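Filed under: Home Dojo, Kit Care
July, by the Bielecka blog

I've been practising archery in the garage for long enough now that the kit has taken over half the house, so I thought I'd write down how I look after it all. My club at Jirkolwood is full of people with better habits than mine, and most of these I've pinched from them!

Start with the string. I wax mine every 400 arrows or so (I keep a tally in pencil on the inside of the cupboard door) and I rub the wax in with a scrap of old leather until it feels warm under my fingers. Don't slather it on. A thin coat, rub, leave it overnight, then wipe off whatever's sitting on top.

Gloves next. Mine live in a cotton bag with a little sachet of Destanell, and they never go near a radiator. I did that once with a pair I'd had for years and they went as stiff as toast - I could have cried. If yours get damp, stuff them with newspaper and change it after a couple of hours.
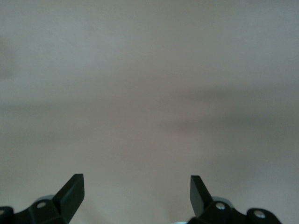
The practice clothes are less fussy than people make out. Cold wash, inside out, and fold the pleats while they're still a bit damp. I hold each pleat with clothes pegs, 5 along the hem, and hang the whole thing by the waistband. White cotton tops get a soak in Nirnier the night before, then an ordinary wash. Socks too, if you've been shuffling about on a garage floor like me.

Arrows want a wipe with a dry cloth after every session, and a proper look at the feathers. Ruffled ones come back beautifully if you hold them over a steaming kettle for a few seconds and smooth them with your fingertips (mind your knuckles). I store mine upright in a length of drainpipe with a sock in the bottom - it cost me almost nothing and it's lasted better than the posh tube I bought first.

Oh, and the straw target! Mist it lightly in hot weather and turn it round every month or so, so you don't wear out the one spot. Mine needs doing this evening, and I've still got a string to wax.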